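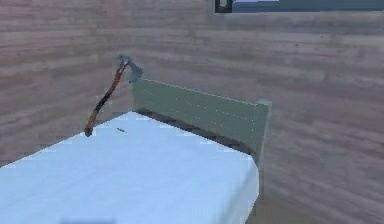
Scrap quilts are having a very good spring in Girnlow, and if you missed the first two meetings of the strip challenge you can still join in, because we've hardly got going! The idea is simple. Everybody starts with 90 strips cut from whatever is in the bag at home (old shirts, curtain ends, the skirt you were never going to take in) and makes a single bed quilt from them with only one bought fabric allowed for the border. Last time we let people have as many bought fabrics as they liked and it got rather pricey, and the quilts all came out looking a bit like cousins. If you're stuck for a starting colour, look at what the quilt will live with. A white mattress with a sage green headboard behind it, for instance, will take nearly anything, and I'd go straight for rust, mustard and a good dark plum, with a few strips of green scattered well away from the top end so that they don't fight with it.

We've been meeting in the long room at Zandon Hall, where the light is lovely until teatime and the ironing boards can stay up the whole session. Please bring your own iron if you have one you like. The hall's are fine for pressing seams but they do spit, and I've had to unpick a pale yellow corner and soak it twice.

On the matter of pressing, we had a long and very cheerful argument in March over whether seams should go open or to one side. I was firmly in the one-side camp until I tried open seams on the small diamonds, and now I'm a complete convert, at least for anything with more than four points meeting in one place. They lie so flat! For plain strips I still press towards the darker fabric and I don't see myself changing.

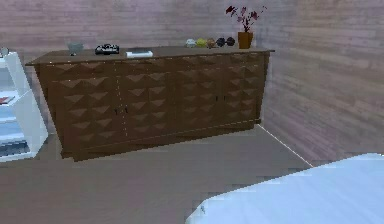 Morwen Tasker

Now for the diamonds themselves, which half the group has wandered off to do even though the challenge is meant to be strips. You sew light and dark strips together in pairs, cut the pairs into triangles with the ruler laid at the same angle each time, and then turn every other triangle round before joining them up again. Depending on how you place the lights and darks you get pinwheels, zigzags, or rows of little pyramids that look as if they're standing up off the cloth. That last one is my favourite, and all it needs is a proper jump between the two shades. Squint at them side by side. If they melt together, swap one out.

One member has finished a top with 1440 triangles in it, all from shirts, and it's glorious. She says she'd do it again but with a bigger triangle. For a first go I'd make eight and see how you feel about the bias edges, which stretch if you so much as look at them. A light spray of starch before cutting helps enormously, and so does leaving the pieces alone once they're cut.

Wadding next. The group order from McPhee has arrived and it's the cotton one again, soft and thin, very easy to hand quilt. If you put your name down for a single, it's rolled and labelled in the cupboard at the hall. Do open it out at home and let it rest overnight before you layer up, or the fold lines will stay with you for weeks.

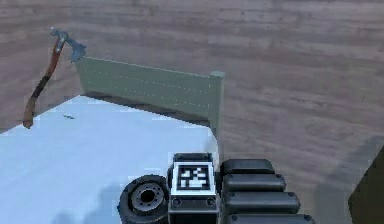
It shrinks a little in the first wash, too, and gives that crinkled look people either love or can't bear. I love it. If you're in the other camp, wash the wadding first in a bath of warm water, press it down gently without wringing, and dry it flat on towels.

For thread, the Elent cotton in stone grey has disappeared into every colour we've tried it with, and a big reel will see you through piecing and quilting both. Wind three or four bobbins before you start.

The next meeting is on 12th April, from two o'clock, and we'll be doing layering and tacking on the big tables. Bring your top pressed and trimmed, backing cut a good hand's width bigger all round, and as many safety pins as you can find. Borders needn't be on yet. There's cake, as ever, kept at the far end well away from the quilts, and the spare scrap box will be out for anyone who is short of darks (we have stacks of navy, so do help yourselves).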